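**Moved from General by mod. Started Mar 15, 2021**

# Dirt specks on white wall with butterflies, and where to fold jeans

### tilecorner334

We're in a 1947 house in Brististon and I do the laundry folding in a corner that has white wall next to blue tile. The tile is easy. I wipe it and it's done. The white part is the problem. It has pale butterflies on it and a little orange sparkle, and it has picked up small dark specks all over the middle plus some faint stains.

I've been putting this off since February. I tried a damp cloth on one spot and it made a gray smudge, so I quit. My daughter picked the butterflies and I don't want to lose them. The wings are thin and I think a rough sponge would tear them or lift the edges.

Second question, same corner. I fold on a flowery surface and the print is fading. I don't know if that's from cleaning or from sliding jeans around on it every week. Jeans are most of what we wash.

So what do you use on the wall, and would you keep folding there?
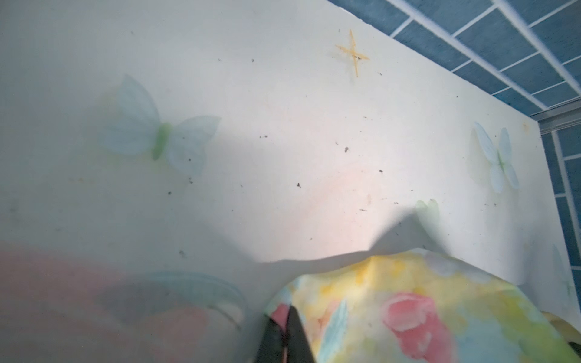
### Marlow_K

Vacuum first. Soft brush attachment, low suction, stay off the butterflies. The gray smudge you got is what happens when you wet dust. Then one drop of dish soap in a bowl of warm water, cloth wrung out hard, and dab. Change to a clean part of the cloth every few dabs.

Do the bottom of the wall first and work up. Drips running down over dirty wall leave streaks that are hard to get off.

### greenbucket

Melamine sponge. Five minutes and you're finished. I don't see why people make this complicated.

### Marlow_K

> Melamine sponge. Five minutes and you're finished.

It's a fine abrasive. On flat paint it leaves shiny patches, and if it catches the orange sticker it will take the color off. I wouldn't.

### greenbucket

I've used them on painted walls for years and I have no shiny patches. She can stay an inch away from the sticker. It has thin lines, so sure, be careful there.

### tilecorner334

I don't know what kind of paint it is. It was like that when we moved in. I do have a bottle of Trivberg cleaner under the sink that I use on the tile. Would that be OK on the wall if I water it down?

### Ettore Sala

Read the back of the bottle. If it says tile and grout only, keep it on the tile. Plain dish soap is enough for specks.

For the stains, test behind something first and wait a full day before you decide. Wet paint looks different and you can fool yourself both ways.

About the butterflies. If any of them stand off the wall, don't wipe behind them with a cloth. Use a small dry paintbrush, the kind kids get in a watercolor set. If one comes loose, put it back up with a tiny bit of removable putty. Don't use super glue.

### dryerlint_dan

On the jeans. I would stop worrying about the wall and look at the denim. Dark denim gives off dye, especially the first several washes. If you fold it on a light printed surface you can end up with a bluish cast that looks like fading. Rub a white paper towel on the surface and then on the jeans and see which one turns the towel blue.

### tilecorner334

Did the paper towel thing tonight. A little blue from the jeans, nothing I could see from the surface. They're dark indigo with yellow stitching, and I wash them inside out in cold.

I fold in half down the middle first, then bring the leg up to the waistband. The waistband is the part that won't lie flat for me. It's stiff and it springs back open.

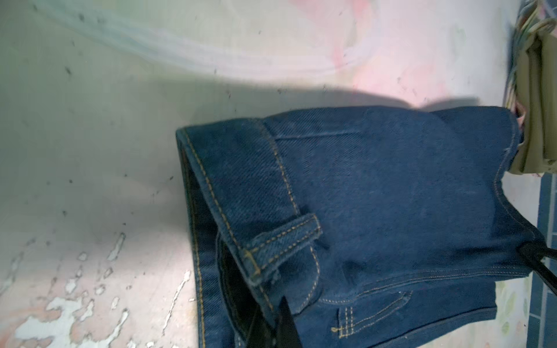
I've tried smoothing it with my hand and I've tried putting the pair at the bottom of the stack so the weight holds it down. The stack works better but then that pair is the hardest one to get at. My husband pulls from the bottom and the whole pile goes over.

Is there a fold that keeps the waist closed without a stack on top?

### dryerlint_dan

Button them and zip them before you fold. Then fold in half so the back pockets are on the outside, tuck the crotch point in so you have a straight edge, and fold in thirds starting at the hem. The waist ends up as the outside flap. If you do it the other way, starting at the waist, you're fighting the thickest part of the garment first.

### Hedegaard

Hang them. I hang every pair by the hem with clips and I haven't folded jeans since I lived in an apartment. The weight of the waist pulls the legs straight and you get no crease across the knee.

### dryerlint_dan

Hanging takes up a whole closet rod if you have a family. We have nine pairs between us and I am not giving up the rod for that. Also clips leave marks on the hem.

### Hedegaard

Put a scrap of cloth under the clip. No marks.

### Marlow_K

I'm with Dan on this one. Folded in a drawer, standing up on edge, you can see all of them and you can pull one without knocking the rest down. That also fixes the husband problem.

### tilecorner334

We don't have the rod space either, so folding it is. Thirds from the hem did work on the first two pairs. The third pair is thicker and still opens a bit.

I cleared the jeans off to the corner by the tile so I could get a proper look at the flowers. The big pink rose is mostly pale, and there are crumbs and dark specks on it like on the wall. I think it's plain wear plus dirt.

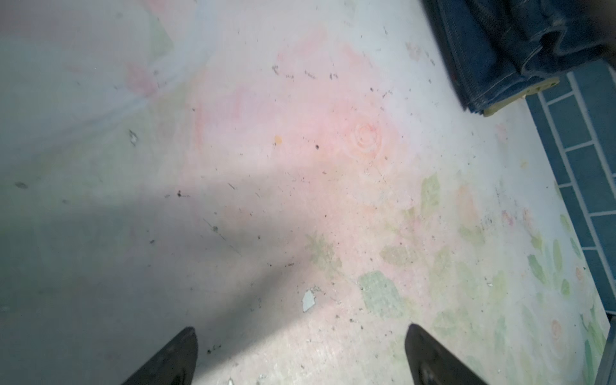 What I'd like to do is clean it once, gently, and then lay an old sheet down before folding so nothing rubs on the print. The sheet can go in the wash with everything else. I looked at getting a Reter folding mat and decided I don't need another thing to store.

### Ettore Sala

A sheet is fine. Use a white or very light one, and then you'll see when a pair is still giving off dye. Pick up the crumbs dry before any water goes down. A hand brush and dustpan will do it.

### greenbucket

If the print is already going, a melamine sponge isn't going to hurt it much.

### Marlow_K

It will take off what's left of the pink. Please don't, OP.

### greenbucket

OK, I'll give you that one. On a print, no. On the wall I still say yes.

### tilecorner334

Wall update. I vacuumed and then dabbed with the dish soap. Most of the specks I got to are off. One stain in the middle got lighter and then stopped. I stayed away from the butterflies and did around them with my daughter's paintbrush like Ettore said. I haven't started on the flowers yet, that's Saturday.

Dan, do you wash new jeans by themselves the first time, or with other darks?

### dryerlint_dan

By themselves twice, then with darks. Half a cup of white vinegar in the first one. Some people say the vinegar does nothing. It's cheap so I keep doing it.

### Hedegaard

It does nothing.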